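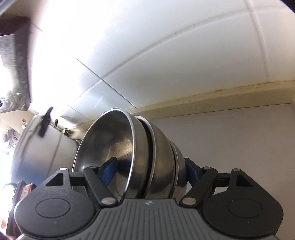
Custodwood Residences -- progress report to the funding partner
Prepared by the development office, Climberg
2025-06-09

Sending this ahead of the drawdown request so you have the background. Short version: block A nearly there, block B behind, sales decent, parking still a headache. Detail follows, in no great order.

Where construction stands

Block A. Structure complete, roof on, windows in on every floor. Elevator shafts signed off, one car installed, second car on site in crates. Painting has reached the fourth floor. Kitchens going in from the top down. Bathrooms are ahead of kitchens, which was the plan. Hallway lighting held up by a wrong delivery (wrong fittings, right quantity) and the supplier has agreed to swap at their cost. Not a critical item but it makes the place look less finished than it is when buyers come through.

Block B. Behind by eight weeks. You had five in the last report, so three more lost since. Two of those were the crane inspection and one was the concrete supplier missing pours. Contractor says four weeks can be won back by running the fit-out crews straight over from block A with no gap. We think two is more realistic and have put two in the schedule. If they get four, good.

Townhouses along the north edge. Foundations in, nothing above ground yet. Starts after block B roof. No change from what you've already seen.

Sales and reservations

236 homes in total across both blocks and the townhouse row. 82 under signed contract. Of those the large majority are in block A, which you would expect as people can walk into it now. Two-bedroom units move fastest, studios slowest. We priced the studios too close to the one-bedrooms, that's our view now, and we'd like to talk about it before the next release. Not asking for a discount across the board. Asking for room to move on the studios that face the service road, where the viewings go fine untill people look out of the window.

Cancellations since last report: eight. Five were mortgage refusals, two were job moves, one gave no reason. Deposits handled per the contract terms. Six of the eight units already have new reservations against them.

Broker channel. Trirnalen came on as second broker and their leads are better qualified than what we were getting before. Fewer of them, though. The first broker has asked if this affects their exclusivity on block A. It doesn't, their agreement only ever covered the launch period and that is over. Letter sent.
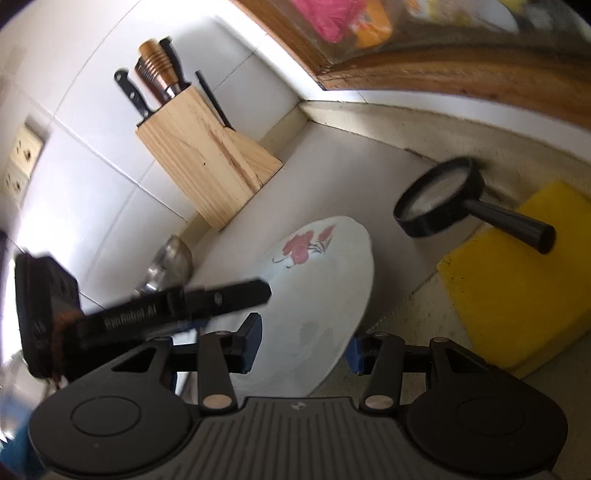 Referral scheme is slow. Existing buyers like the idea and then don't send anyone. May be the reward is paid too late (on completion of the referred sale). We could split it, half on contract and half on completion. Costs the same in the end. Would want your ok before we change the wording.

Budget

Within the approved total. Inside that, some lines have moved:

Facade -- under. The change in panel supplier came through at the lower price and is locked for block B as well.

Groundworks -- over. The old drainage run under the north edge was not on any drawing we were given. It had to be moved. Claim against the survey firm is with the lawyers, we have not booked any recovery and won't until there's an offer on paper.

Marketing -- on budget, spent earlier than planned. Website rebuild and the roadside boards both fell in the same quarter. Nothing big left on that line until the block B launch.

Site security -- over, small. Added a night guard after copper went missing from the ground floor store. None lost since.

Contingency -- we have used a bit more than a third. Drainage took most of it. The full table goes with the drawdown request, same layout as last time, with the extra column your team wanted for committed but not invoiced.

Permits and utilities

Occupancy permit for block A: application in, first round of comments back, most of them paperwork. The one with real work behind it is the fire access lane. Inspector wants the turning area larger by the east gate. It means losing part of the planted strip and moving two lamp posts. Revised drawing is in. We expect no further comments on it but have said that before about other drawings.

Power: permanent supply connected to block A. Block B is on temporary until the second transformer is delivered. Water and sewer are done for both blocks. Internet provider has pulled cable to the basement and needs access to the risers, booked in with the contractor.

Parking. The city's count of required spaces and our count still don't agree. They are counting the townhouse garages as half a space each and we count them as one. If their number stands we're eight spaces short. Options on the table:

Restripe the lower level with narrower bays at the columns. Cheap, gains five at best, buyers with big cars won't be happy.

Lease spaces from Ogundipe, who own the lot across the street. They are open to it. They want a long term and an annual increase, we want a shorter one with an option. Draft terms are going back and forth.

Give up the storage cages on the lower level. Gains enough on its own, but 14 of the cages are already sold with units so no, not really an option. Listing it as you asked for everything to be listed.

Our preference is restripe plus a small lease. Decision needed before the block A permit is issued, as the city has tied the two together.
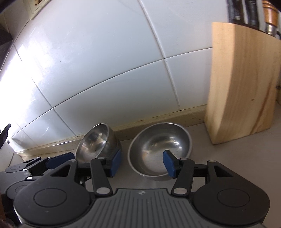
Shared areas

Lobby for block A: floor laid, front desk on order. Mail room done. Gym space is handed over as a bare room and the fit-out is out to quote, two back so far, third promised. Roof terrace waterproofing passed its flood test first time. Furniture for up there not ordered yet, we'd rather hold it til people are living in the building and can tell us if they want tables or loungers.

The ground floor retail unit, 800 square feet, has one serious enquiry, from a dry cleaner. A cafe would do more for the look of the corner and most buyers ask for one. But the dry cleaner wants to sign and the cafe people we've spoken to all want a long rent-free period. Leaning toward holding until block B opens, then reviewing. Your view welcome. The rent on that unit is not in the base case so there's no gap in the model if it sits empty.

Handover and aftercare

First keys for block A are still planned for December. That assumes the permit comes through on the revised drawing and the second elevator is commissioned on time. The elevator is the one I would watch -- the installer has one commissioning crew for the whole region.

Handover will be floor by floor, top down, two units a day. More than that and the snagging team can't keep up. Each buyer gets an inspection visit before keys and a second one a month after moving in. Defects go through one email address and one list. Last project we had three lists and things got lost between them, so one list this time, no exceptions.

Property management contract: three bids in. Cheapest one has left out window cleaning and winter service so it isn't really the cheapest. Recommendation comes to you seperately with the comparison sheet.

Service charge estimate has been redone with current insurance and energy prices. It comes out higher than what's in the sales brochure. Buyers who have signed need to be told before handover and we'd like to do it soon, in writing, with the breakdown attached. New buyers already get the revised figure. Brochure reprint is at the printer.

Risks, main ones only

Second transformer. Late delivery would push block B fit-out, temp power won't run the heating plant.

Parking decision. See above.

Mortgage refusals. If the rate stays where it is we expect more cancellations among the studio buyers. Keeping a waiting list per unit type so resale is quick.

Contractor cash flow. They asked for earlier payment on two invoices. We paid one early, not the other. Subcontractors tell us they are being paid, and we're now asking for proof of that with each monthly claim. Performance bond is current and we've checked it with the issuer.

What we need from you

Ok on studio pricing for the service road side.
Ok on splitting the referral reward.
A steer on the retail unit.
Signature on the consent for the Ogundipe lease, once terms are final.
Comments on the service charge letter, draft attached to the drawdown request.

Site visit -- any time suits, but please give us a couple of days so the hoist can be free. Boots and hard hats are at the gate office. Use the east gate, the west one is closed while the paving goes in.

Next report follows after the block B roof is closed, or sooner if the permit moves.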